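Morning pages vs. a gratitude list — which one shifted your mindset?
Posted by cledine, December 2021 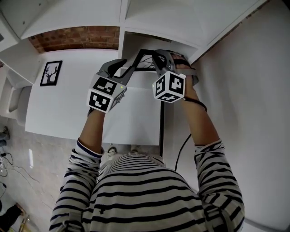
Stripes on, sleeves up.

I just finished 45 mornings of free writing and I have to share! I started in April, quit, started again, and this time it stuck. I wake up less grumpy, I catch the mean voice in my head sooner (not every time, but sooner), and I even signed up for the Divcombe winter retreat. Has anyone here done both pages and a list?

divcombe_dreamer
Congrats!! I'm on the list side. Six things every night, and they can't repeat that week. By the fifth night you're thankful for the toaster, and I love it.

samir124
Lists never worked for me. I felt like I was faking cheerful on days when I was plain sad. Pages let me complain first — then something softer shows up around page two.

divcombe_dreamer
I don't see it as faking, samir. You can be sad and still like your toaster.

samir124
Fair, but I'd tell a beginner to start with pages.

wikix
I do pages at breakfast and a short list at bedtime. Try both for a month, cledine!

cledine
Okay wikix, I'm in! Buying a second notebook tonight.

1,076 views
Contact | Copyright Wikix Forums | Back to top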